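Home Storage Basics, Handout 6
Instructor: Yesenia Zamudio 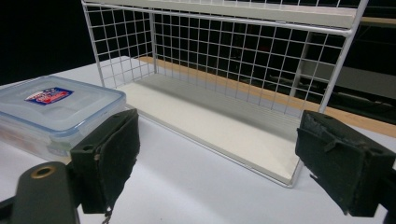 Fig. 1. White wire shelf unit, bottom shelf empty, with a lidded plastic container beside it.

Catalogs say a small shelf "doubles your space." Be doubtful. It adds a level, and you still have to reach things at the back.

Before buying, measure your tallest container with the lid on — then measure the gap between shelves. Ours at home was 23 cm on paper and less in use.

For next class: read page 12 and bring one storage claim you don't believe.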